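Skillgate short course: Automation for small service businesses
Handout 4 – Budgeting for your first robot arm

Last week we looked at what a robot can do in a laundry room. Tonight it's money, so bring coffee. I've sat through a lot of purchase meetings and I've signed off on at least one thing I regretted, so a good part of this comes from my own mistakes.

Start with the room, please, and leave the catalog closed for now. Get a tape measure and walk the floor. How far does the washer door swing? Can the arm reach into the drum with a bin parked next to it? If you have to move a rack or a board stand to make space, somebody has to do that work, and it goes on the sheet.

Now the sheet itself. I use five headings and you're welcome to steal them:

1. The arm and its base
2. Gripper, fingers, spare fingers
3. Camera and cabling
4. Changes to the room
5. People's time, including yours

Most first budgets I see have a lovely exact figure for line 1 and a shrug for the rest. Let's do the exercise with our two made-to-measure quotes, Minda and Stenex. Minda wants $677 a month on a lease, with service visits included. Stenex wants $341 a month, and you pay for service yourself. Over 12 months that's $8,124 against $4,092. Big gap! But Stenex charges $800 per visit, so five visits gets you to $8,092 and you've nearly closed it. A sixth visit and Stenex costs more. How many visits will you need in year one? I'd plan on more than you'd like – fingers get bent, mounts work loose, someone bumps the base with a cart.

Ask both vendors the same things, in writing:

What does a replacement finger set cost, and how long does it take to arrive?
Who pays for training when your trained person leaves?
Can we try it on our own machines before we sign?
What happens at the end of the lease?

That third one matters most to me. A demo on a clean bench with a folded towel tells you very little about a round glass door in a tight corner. The Lūse worksheet (page 2 of your packet) has a column for trial notes. Fill it in while you're standing there, because by the evening you'll only remember the good bits.

For Tuesday: do the five-line sheet for a room you know, and put a question mark next to any number you guessed. I'm happy to see lots of them.

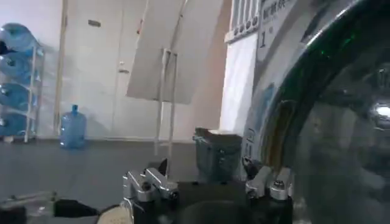
Gripper in front of a round-door machine, with a bin on the floor beside it.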